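Pramthorpe hospital adds suturing practice program for surgical trainees

PRAMTHORPE – Surgical trainees at Pramthorpe Hospital will begin a new suturing practice program in August, run with the Teshome Centre for Surgical Skills.

The program, called Even, takes its name from the even spacing and tension that instructors look for in a row of stitches. It runs for 8 weeks, with places for 43 trainees from general surgery, gynaecology and urology.

Each trainee will complete three supervised sessions a week in the skills centre on the hospital's second floor. Early sessions cover thread handling and basic knots. Later ones deal with working in a small field, where instruments come in from opposite sides and a long length of suture has to be kept clear of the stitch.
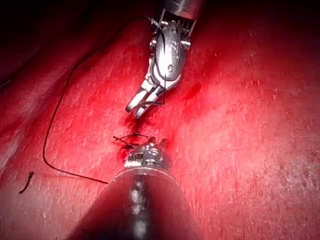 Thread control is the part of the course that has been given the most time. Trainees will practise keeping slack out of the way, passing the suture from one instrument to the other, and setting a knot without pulling hard on the tissue around it. Instructors will review recorded work with each trainee at the end of the week.

Pramska, the regional health foundation, has funded the program for its first year. The money covers instructor hours, suture material and practice tissue, and extends the opening hours of the skills centre until 9 p.m.

A second intake is planned for the new year, with six places set aside for trainees from rural hospitals. Travel and accommodation will be paid for those travelling to Pramthorpe.

Applications are open now through the hospital's medical education office. Applicants need a letter of support from their program supervisor.

Media contact: Communications Office, Pramthorpe Hospital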